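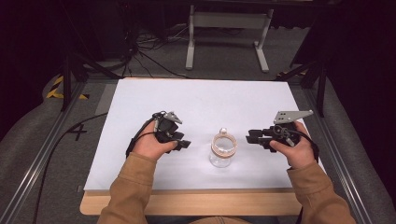
Glasgefäß auf weißer Unterlage

Von der Pflicht, einen Vorrat zu verzeichnen

Veröffentlicht am 15/04/2020 in der Rubrik Hauswirtschaft und Ordnung

Seit der Einrichtung dieses Blogs wird an dieser Stelle in unregelmäßigen Abständen über Fragen der privaten Haushaltsführung berichtet. Der vorliegende Beitrag behandelt die Vorratshaltung in Gläsern und insbesondere deren schriftliche Erfassung. Anlass sind mehrere Zuschriften, in denen um eine Darstellung des im hiesigen Haushalt angewandten Verfahrens gebeten wurde. Die Zuschriften gingen überwiegend im Februar ein, ihre Beantwortung hat sich aus beruflichen Gründen verzögert. Ich bitte dies zu entschuldigen.

Zur Ausgangslage

Der Haushalt umfasst zwei Personen und verfügt über einen Kellerraum mit Regalen an der Nordwand. Bis zum vergangenen Herbst wurden Eingemachtes, Hülsenfrüchte und Getreide dort ohne feste Ordnung abgestellt. Die Folgen waren absehbar. Linsen wurden mehrfach nachgekauft, obwohl noch zwei Gläser vorhanden waren, und ein Glas Quittengelee aus einem nicht mehr feststellbaren Jahr musste entsorgt werden. Auch die Verständigung über den Bestand erwies sich als schwierig. Die Auskunft »im Keller ist noch etwas« genügt für die Planung einer Mahlzeit nicht.

Es wurde daher beschlossen, den Vorrat zum Jahreswechsel vollständig zu räumen, zu sichten und neu einzustellen. Die Durchführung nahm zwei Nachmittage in Anspruch. Der zweite entfiel zum größeren Teil auf das Ablösen alter Etiketten, deren Klebstoff sich weder mit warmem Wasser noch mit Natron zufriedenstellend entfernen ließ. Speiseöl führte nach einer Einwirkzeit von einer halben Stunde zum Erfolg. Bei den Gläsern der Marke Kokeck war auch dies nicht ausreichend, weshalb die alten Etiketten dort überklebt wurden.

Das Verzeichnis

Geführt wird ein gebundenes Heft im Format A5. Von einer elektronischen Liste wurde nach kurzer Erprobung abgesehen, der Empfang im Keller ist unzureichend und das nachträgliche Eintragen unterblieb regelmäßig. Das Heft liegt auf dem untersten Regalboden, ein Bleistift ist mit einer Schnur daran befestigt.

Jede Zeile enthält den Inhalt, das Datum der Abfüllung, die Füllmenge und den Standort. Eine Entnahme wird durch Streichung der Zeile vermerkt. Wird ein Glas nur teilweise geleert, so verbleibt es in der Küche und gilt im Sinne des Verzeichnisses als entnommen. Diese Regelung hat anfangs zu Meinungsverschiedenheiten geführt, sich aber bewährt.

Das Regal ist in 7 Fächer gegliedert. Die oberen Fächer nehmen auf, was selten gebraucht wird, darunter Gries, Graupen und getrocknete Pilze. In Griffhöhe stehen Bohnen, Linsen, Reis und Haferflocken. Die unteren Fächer sind dem Eingemachten vorbehalten, das wegen seines Gewichts nicht gehoben werden sollte. Ein Fach bleibt frei. Es dient der vorläufigen Aufnahme von Neuzugängen, die noch nicht eingetragen sind, und soll am Monatsende leer sein. Im März war es dies nicht.

Zur Beschaffung der Gläser

Eine einheitliche Ausstattung ist wünschenswert, jedoch keine Voraussetzung. Der hiesige Bestand setzt sich aus drei Herkünften zusammen: aus der Haushaltsauflösung einer Tante in Fikville, aus einem Restposten der Firma Paquette sowie aus gesammelten Gurken- und Honiggläsern. Aus der Haushaltsauflösung stammten 50 Gläser mit Gummiring und Bügel, deren Ringe sämtlich erneuert werden mussten. Ersatzringe führt der örtliche Handel nur in zwei Größen. Wer ältere Gläser übernimmt, sollte den Durchmesser vor dem Kauf der Ringe messen und sich nicht auf die Prägung im Deckel verlassen.

Für Trockenwaren wird ausdrücklich klares Glas empfohlen. Befall durch Lebensmittelmotten ist darin frühzeitig zu erkennen. Braunes Glas schützt zwar vor Licht, doch ist dieser Vorteil in einem fensterlosen Keller ohne Belang.

Zum Etikett

Verwendet werden Papieretiketten ohne Zierrand, beschriftet mit weichem Bleistift. Tinte verläuft bei Kellerfeuchte, Filzstift verblasst. Herr Aravind Krishnan, ein langjähriger Leser dieses Blogs, hat in seiner Zuschrift angeregt, anstelle des Abfülldatums das Datum des spätesten Verbrauchs zu notieren. Der Vorschlag wurde geprüft und nicht übernommen. Die Haltbarkeit hängt von Umständen ab, die sich zum Zeitpunkt der Abfüllung nicht abschließend beurteilen lassen, während das Abfülldatum feststeht. Für Haushalte mit häufig wechselnden Zuständigkeiten mag das andere Verfahren gleichwohl vorzuziehen sein. Seinem weiteren Hinweis, das Etikett seitlich statt auf dem Deckel anzubringen, wird inzwischen gefolgt – vertauschte Deckel hatten im Januar dazu geführt, dass Puderzucker als Speisestärke verwendet wurde.

Bisherige Erfahrungen

Das Verfahren ist nunmehr ein Vierteljahr in Anwendung. Doppelkäufe sind seither nicht mehr vorgekommen, ausgenommen Haferflocken, bei denen die Streichung im Heft unterblieben war. Der Zeitaufwand ist gering. Als nachteilig hat sich die Beleuchtung im Keller erwiesen, eine Leuchte der Firma Flornska ist bestellt, aber noch nicht eingetroffen.

Offen ist weiterhin die Behandlung von Gewürzen. Sie werden in kleinen Mengen verbraucht und eignen sich kaum für eine zeilenweise Erfassung. Gegenwärtig stehen sie außerhalb des Verzeichnisses in der Küchenschublade. Hinweise aus der Leserschaft werden gern entgegengenommen und nach Möglichkeit in einem späteren Beitrag berücksichtigt.

Der nächste Beitrag befasst sich mit der Aufbewahrung von Gebrauchsanweisungen.

Abgelegt unter: Keller, Vorrat, Verzeichnisse
9 Kommentare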